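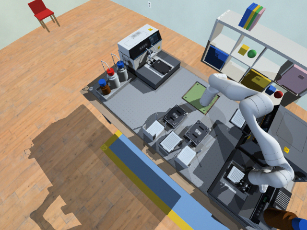
Viltis Cube Storage Bins, set of 7: do they hold up?

I bought these in November with low expectations, and the bins have met them. The Viltis set costs $34 for seven fabric cubes, and the listing had 1,298 reviews when I ordered, most of them written, as far as I can tell, on the day the box arrived. "Look great, so easy to put together!" Fine. I wanted to know what they look like after a winter of being yanked out by the front tab several times a day, so I waited.

First, the claims. The package says "reinforced base," "holds its shape" and "fits all standard cubes." The reinforced base is a square of gray cardboard wrapped in the same thin fabric as the sides. It drops in loose. If you put anything heavy in one corner, the opposite corner lifts, and small things work their way underneath. I have pulled crayons, a hair clip and one very old raisin out from under ours.

Holding its shape is half true. The front and back panels have stiff board sewn in and have stayed flat. The side panels are fabric over something about as firm as a cereal box, and on the bins we use most they bow outward. Once they bow, the bin rubs on the way in and you end up shoving it with your knee.

As for "standard cubes," I would like someone to show me the standard. We have two shelf units in the house. In the Hernar the bins slide in with a finger's width to spare on each side. In the older Prirard, which was sold to me as the same size, they scrape. Measure the inside of your opening, not the outside of the shelf, and do it before you throw the box away. Viltis charges return shipping.

The handle is the part I expected to fail first. One has. It's a single tab stitched along the top edge, and on the bin that holds the wooden train track the stitching let go at one end after a couple of months. I sewed it back with upholstery thread and it's now stronger than the other six. I emailed Viltis and got a polite reply asking for my order number, then nothing. I sent the number twice.

Colors: they fade. The bins by the window are noticeably paler on the front than on the back, and I'd call that quick for one season of weak sun. The smell out of the package was like a new shower curtain and took most of a week with the window open to clear.

What I do like is that they fold flat, they weigh next to nothing, and a kid can carry one across a room without hurting anybody. For stuffed animals, dress-up clothes, scarves and spare pillowcases they're perfectly good. Board games and anything made of wood or metal should go somewhere else.

I also tried a single Seixas bin for comparison. It costs a good deal more per cube, the base is sewn in, and the handle is riveted. It has had the blocks in it since January and looks the way it did when I unfolded it. The lid is useless, so I leave it off.

If you need to hide soft clutter in a hurry, buy the Viltis set and go easy on the tabs. If you're storing anything with weight to it, buy fewer bins and spend more on each. I'm replacing two of mine with Seixas and keeping the rest for laundry that hasn't been folded yet.

Two and a half stars. I'd go to three if they ever write back about the handle.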